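Thursday, May 20, 2021
Posted by poojary_bench

ok so a few of you asked why the memory-swap cell was down all week. Thread. Get a coffee, it's a long one

We've got an arm that pulls and reseats RAM in old desktop boards. It's a refurb job, the boards get tested and go back out. The arm runs on the Prirum controller, and until Monday I would've told you it was the most boring machine in the building (I mean that as the highest compliment!)

Run 714. The arm comes down to seat a module, the force reading climbs like it should, and then it just keeps climbing. Normally it feels the latches give, eases off and backs out. This time it leaned on that board like it was closing an overstuffed suitcase

I was standing at the next bench and I heard the creak before I saw anything. If you've ever heard a motherboard flex you know that sound and you hate it

So I hit the stop. And the arm kept going for a moment. Not long, but a stop button is a stop button, and my stomach dropped right through the floor

Board was toast, by the way. Cracked near the slots, wouldn't post. One dead board I can live with. The stop thing I could not, so I pulled the power, tagged the cell out and wrote it up before lunch

First suspect was the force sensor, because it's always the force sensor. Swapped it. Ran it on a scrap board at quarter speed with the main power cutoff in my hand the whole time. Same creep

Second suspect was the fingers. They're long and skinny so they can get in between all the stuff on a board, and if one is a hair off it'll ride on the side of a slot and push on plastic where it should be pushing on nothing
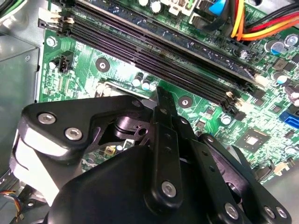
Checked them against the gauge and they were fine. Checked them again because I didn't believe it. Still fine. I was kind of annoyed, I'd already ordered new ones from Cukano

So then I did what I should have done first and read the logs properly. We took a controller update back in March. Buried in it was a new smoothing filter on the force signal, switched on by default. It averages over 82 samples

Which means the arm was reacting to how hard it had been pushing a little while ago. Slow moves, you'd never notice. But somebody (me, it was me) bumped up the seating speed 2 weeks ago to catch up on the backlog. Fast move plus stale number equals crunch

And the stop? Our button was wired as a "controlled stop," so the controller gets to slow the arm down nicely before it cuts power. And its idea of nicely included finishing the push. I had assumed it was a hard cut. I never tested it under load. That one's on me and I feel pretty sick about it

Fixed now — filter off, speed back down, button rewired to drop motor power right away, brakes on. I tested the stop 13 times mid-push on scrap boards and it quit dead every time

The folks over at the Pristonness shop run the same controller, so I called them last night. Their filter was on too. They're checking their button today

If you run one of these: go press your stop button while the thing is working hard. Parked doesn't count

Comments

benchrat_ok: just went and checked ours. controlled stop. well there goes my afternoon

solderfumes: Why would you ship a filter like that turned ON?? Was it in the release notes at least?

poojary_bench: it was! page four, one line. I skimmed it

tinlid: did you get to send the fingers back

poojary_bench: nope, I own spare fingers now

quietfan: Good writeup. We had a similar thing with a screwdriving cell, except ours was a loose encoder cable and it took us a month to find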